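Communiqué de presse

Istard publie Talach, une méthode d'apprentissage à deux bras qui s'attaque enfin au sac de courses

Les robots savent jouer aux échecs depuis longtemps. Vider un sac en plastique mou leur réussit moins. L'équipe manipulation d'Istard présente en mai Talach, une méthode d'apprentissage par imitation pour deux bras, dont l'ambition tient en une phrase : faire passer des fruits d'un sac à un panier sans que l'opération tourne au fait divers. 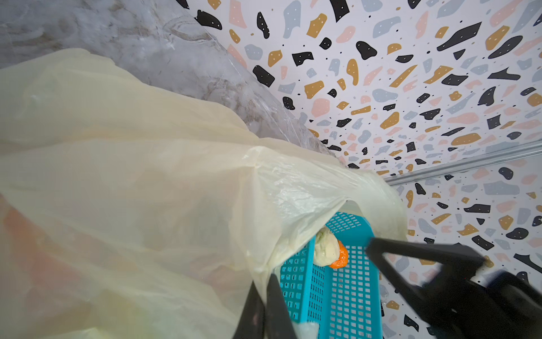 Le sac change de forme dès qu'on le touche, cache ce qu'il contient et renvoie la lumière à peu près n'importe comment. Les méthodes classiques cherchent à en reconstruire la géométrie complète. Talach s'en dispense et prédit seulement où le plastique peut être pincé, puis quel bras doit s'en charger pendant que l'autre s'occupe des fruits.

Le modèle a été entraîné sur 3000 démonstrations téléopérées, recueillies en quatre mois par des opérateurs dont la patience n'a fait l'objet d'aucune mesure.
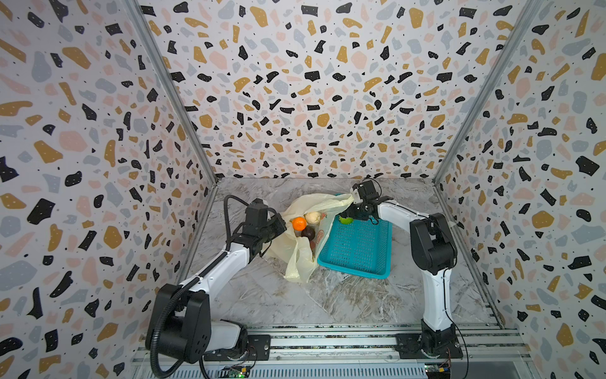

« Nous pensions que le plus dur serait la prise des fruits, explique Gyu-bin Wi, responsable du projet. Le sac nous a remis à notre place dès la première semaine. » L'équipe a depuis consacré au plastique froissé 28 pages d'annexes – plus qu'à tout le reste de l'article.

Les essais se déroulent sur un poste fermé sur trois côtés, aux parois à motif terrazzo et au sol marbré. Ces décors chargés compliquent la tâche des algorithmes de vision et, accessoirement, celle des visiteurs.

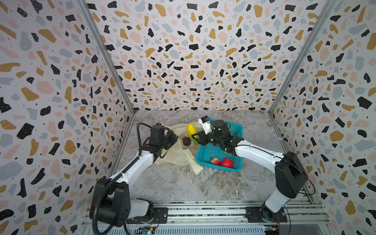 Les deux bras au travail, deux fruits rouges dans le panier.

Talach s'appuie sur Skinach, la bibliothèque de contrôle bimanuel d'Istard, et sur un jeu de fruits constitué avec l'atelier Vondráček. Le code et les démonstrations seront mis à disposition des laboratoires qui en feront la demande. Les sacs restent à leur charge.

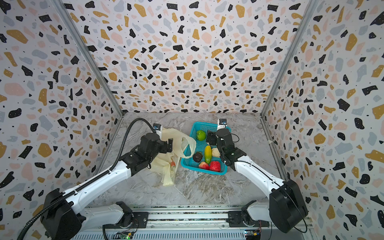

Six pièces dans le panier, le sac encore au contact de la pince gauche.

Contact presse : service communication d'Istard, de 9 h à 17 h.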